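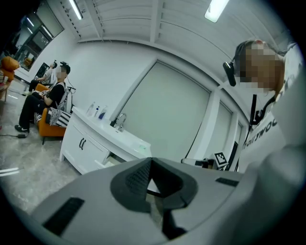 I have been going back and forth on living room chairs since June, and I think I'm finally ready to commit to a color. For years I've bought gray everything (gray couch, gray rug, gray throw that the cat has claimed) and then wondered why the room looks like a parking garage in February. So now I'm all in on orange. An orange armchair with a black-and-white striped cushion on the seat is exactly the combination I want, and it looks so good over a gray floor! The gray floor I already have, so that's one thing I don't need to pay for.

The trouble is finding the right one. I drove out to Guswood to look at a chair called the Dreken, which was lovely online and in person felt like sitting on a cooler. The fabric was nice, I'll give it that. They wanted $950 for it, and I sat in it for 7 minutes trying to talk myself into liking it before I gave up and went for a sandwich.

Then there's the secondhand place in Jirnerham, where I found a pair with rounded backs for $108 each. They're more rust than orange, and one has a wobbly leg, but oh, they're comfortable. I put my feet out and nearly fell asleep. The woman at the desk said she'd hold them for me through the weekend, so I have until then to measure the front door. I should have done that before the couch, too, but we don't talk about the couch.

Cushions I'm less worried about. I'll sew the striped ones myself with leftover canvas from the porch project, and I might do one in a busier pattern for the second chair so they aren't too matchy. I need 3 zippers and the store only had white, so we'll see.

I'd love to have it all settled before Ramadan, when my sister's family comes over most evenings and somebody always ends up on the floor with a plate. Two more seats would make a real difference. If you've ever fixed a wobbly chair leg without a clamp, please tell me how in the comments!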